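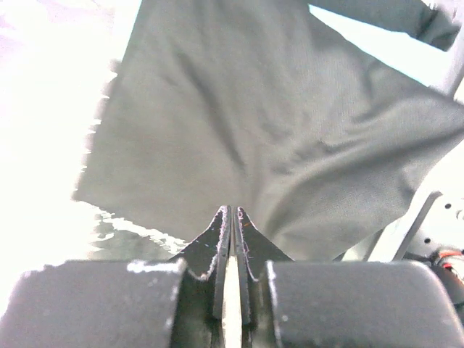

Gray cloth, lower edge held between the fingertips.

July 8, 2022

Mustutdale Youth League, membership ledgers, box 12

Great day with these! The second ledger finally gives a total I trust: 3,359 paid-up members at the spring count in April. The league's own newsletter rounded it down to 3,000, and the Chatzigeorgiou pamphlet copied that, so the smaller number is the one we keep running into. Please use the ledger figure from now on.

Best find is a loose sheet tucked in at the back, listing the branches that came over when the old Apprentices' Circle was folded in. Coden is there under its earlier name, which clears up the gap in our branch table (I had it down as a new branch — wrong, it just changed its name).
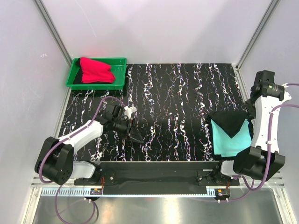
The handwriting changes halfway down the sheet and so does the ink, so I think two secretaries kept it. The second one writes sevens that look a lot like ones. Check every Coden entry twice before typing it in.

Dues are still a puzzle. Some 1,000 names have a small cross in the last column and no payment. Student rate? Let off that year? I'd love it to be the student rate, but there's no key anywhere in the volume. 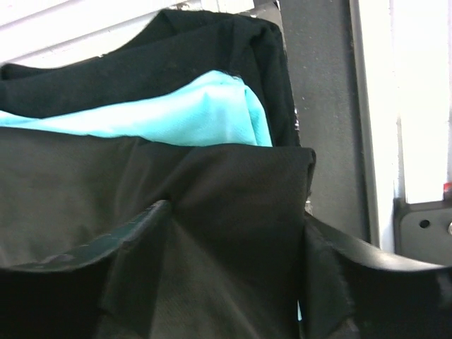
Next

Finish the Coden pages. Ask Maler for the rule book, any edition, and look for the cross mark. Redo the branch table.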